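Section 6: Recording your first stacking demos

Okay, the arm is bolted down, the leader handle is paired and you've done the joint check from Section 5. Now for the fun bit! You're going to show Edo how to put a bowl on a plate, and you'll do it by driving the arm yourself with the leader handle.

I wrote this after recording the whole bowl-and-plate set at Warnau in February, so these are the steps I still follow, in the order I follow them.

Before you start

1. Put the plate down first, anywhere inside the reach zone you marked in Section 4. The bowl goes beside it, right way up.

2. Open the Hadley recorder and pick "New task". Type a short name. Mine is "bowl on plate" and I've never regretted keeping it boring.

3. Press Home and let the arm finish moving. Don't grab the leader handle while the light is still blinking, or the two arms will start out of step and you'll have to home again.

CAUTION: Keep your free hand off the table once the light goes solid. The follower copies you right away, and it has no idea your fingers are there.

Recording

4. Press the left pedal and wait for the beep.

5. Bring the gripper down over the near side of the bowl, one finger inside the rim and one outside. Close gently. If you squeeze hard the bowl tips, and then you're teaching it to tip bowls.

6. Lift straight up until the bowl clears the plate's rim, move across, and lower it into the flat part of the plate. Open, back away, go home.

7. Press the left pedal again to stop.

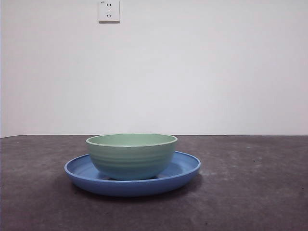

Green bowl on the blue plate, a little left of the middle. I count this as a good finish.

You don't need a perfect bullseye. As long as the bowl sits flat inside the plate's rim, keep the take. I used to redo anything that looked a bit off to one side, and Huguette Brunet finally told me to quit it (she was right, the model got better with the sloppier takes mixed in).

8. Move both dishes to new spots and go again. Small shifts are fine, but throw in a big one now and then.

NOTE: If you fumble the grasp and recover, keep that too. If you drop the bowl, hit the right pedal and the take is tossed.

How many takes?

I aim for 200. You can try a first training run with fewer, just don't expect much. Take a break every 13 takes or so, your wrist will thank you, and check that the file count in the recorder matches your tally before you carry on.

If you're using the older Nishimura handle, the trigger spring is stiffer. Set grip scaling to 8 before step 4.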